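2 Wohnlichkeit als Messgröße: Was die Befunde hergeben

Dass Textilien mit häuslicher Anmutung die Aufenthaltsqualität von Arbeitsräumen heben, gilt in der Einrichtungsliteratur seit Langem als gesichert. Die Belege dafür sind dünner, als die Häufigkeit der Behauptung vermuten lässt. Meist wird auf Befragungen verwiesen, in denen Räume mit und ohne Tischwäsche, Vorhänge oder Polster verglichen wurden, und meist fehlen in den Publikationen Angaben dazu, was sich zwischen den Bedingungen sonst noch unterschied. Wohnliche und technisch-nüchterne Elemente liegen in einem Arbeitsraum oft dicht beieinander (Abb. 2).

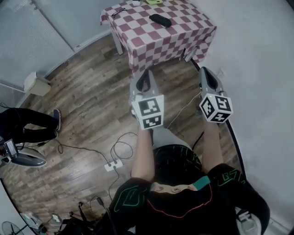
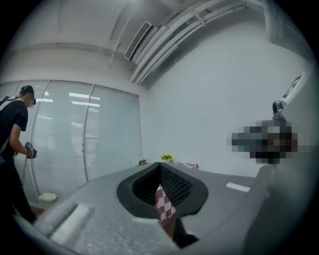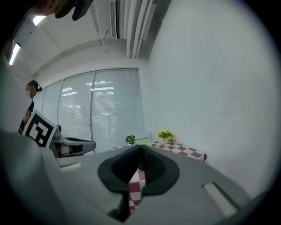
Abb. 2: Arbeitsraum, drei Aufnahmen. Erste und dritte Aufnahme mit karierter Tischdecke, zweite mit Glaswand und weißen Horizontaljalousien.

Am häufigsten zitiert wird die Manzano-Erhebung, die Prieto und Pacheco vorgelegt haben. Sie umfasst 1.896 Fragebögen aus 53 Räumen und kommt zu dem Schluss, gemusterte Tischwäsche erhöhe die empfundene Wohnlichkeit »deutlich und unabhängig von der Raumnutzung«. Die Größe der Stichprobe beeindruckt zunächst. Befragt wurden jedoch Personen, die den jeweiligen Raum selbst gewählt oder mit eingerichtet hatten; in welchem Umfang, wird nicht berichtet. Wer eine Tischdecke auflegt, wird den Raum danach kaum als unwohnlich bezeichnen. Dass die Autoren diesen Einwand in einer Fußnote erwähnen und im Ergebnisteil nicht wieder aufgreifen, stärkt das Vertrauen in ihre Schlussfolgerung nicht.

Hinzu kommt die Frage, was mit dem Instrument überhaupt erfasst wurde. Die verwendete Drurnier-Skala besteht aus fünf Items, von denen zwei (»Der Raum wirkt wie zu Hause«, »Der Raum wirkt wie eine Küche oder ein Esszimmer«) den Befund praktisch vorwegnehmen. Eine karierte Decke ruft bei vielen Befragten die Vorstellung von Küche, Gasthaus oder Picknick auf. Das ist eine Assoziation mit einem Muster und sagt über das Wohlbefinden im Raum noch wenig. Rivas hat in seiner Kritik der Skala darauf hingewiesen, dass die übrigen Items mit diesen beiden nur schwach zusammenhängen. Die Replik der Skalenautoren fiel knapp aus und ging auf den Punkt nicht ein.

Noch unübersichtlicher wird die Lage bei der Beleuchtung. Glaswände mit Jalousien, spiegelnde Flächen und längliche Deckenleuchten erzeugen Kontraste, die das Urteil über einen Raum vermutlich stärker prägen als ein Stück Stoff auf dem Tisch. In den meisten Studien wird die Lamellenstellung nicht protokolliert. Assunção, die einen Teil ihrer Daten im August erhob und den Rest im Winter, räumt ein, dass sich Jahreszeit und Textilbedingung in ihrem Design überlagern, hält die Ergebnisse aber dennoch für »richtungsweisend«. Wohin sie weisen, bleibt offen. Ein Effekt, der mit dem Sonnenstand verschwinden könnte, taugt schlecht als Grundlage für Einrichtungsempfehlungen.

Die Praxis hat darauf nicht gewartet. Der Ausstatter Stoltereo bewirbt seine Objekttextilien mit dem Satz, Wohnlichkeit sei »wissenschaftlich messbar«, und beruft sich dabei auf eben jene Skala, deren Eignung umstritten ist. Im Planungsleitfaden Dikby findet sich die Empfehlung, Besprechungs- und Arbeitstische »mit warmen, kleinteiligen Mustern« zu versehen. Eine Quelle ist nicht angegeben. Auf Nachfrage wurde uns die Manzano-Erhebung genannt, in der die Kleinteiligkeit von Mustern nicht variiert wurde.

Eine Ausnahme bildet die Arbeit von Đào, die dieselben Räume zu derselben Tageszeit mit einfarbiger, gemusterter und ohne Tischwäsche beurteilen ließ, und zwar von Personen, die an der Einrichtung nicht beteiligt waren. Der Unterschied zwischen einfarbig und gemustert war dort nicht nachweisbar. Zwischen bedeckten und unbedeckten Tischen zeigte sich ein kleiner Vorteil für die Decke, den Đào selbst zum Teil auf die gedämpften Geräusche beim Abstellen von Gegenständen zurückführt. Diese Deutung ist plausibel, geprüft wurde auch sie nicht.

Für die vorliegende Untersuchung folgt daraus zweierlei. Erstens verzichten wir auf einen Summenwert der Drurnier-Skala und berichten die Items einzeln. Zweitens behandeln wir Textilien und Lichtverhältnisse als getrennte Faktoren, auch wenn das die Zahl der Bedingungen erhöht und die Rekrutierung erschwert. Ob sich unter diesen Umständen überhaupt ein eigenständiger Beitrag des Musters zeigen lässt, bezweifeln wir; die Hypothesen in Abschnitt 3 sind entsprechend ungerichtet formuliert.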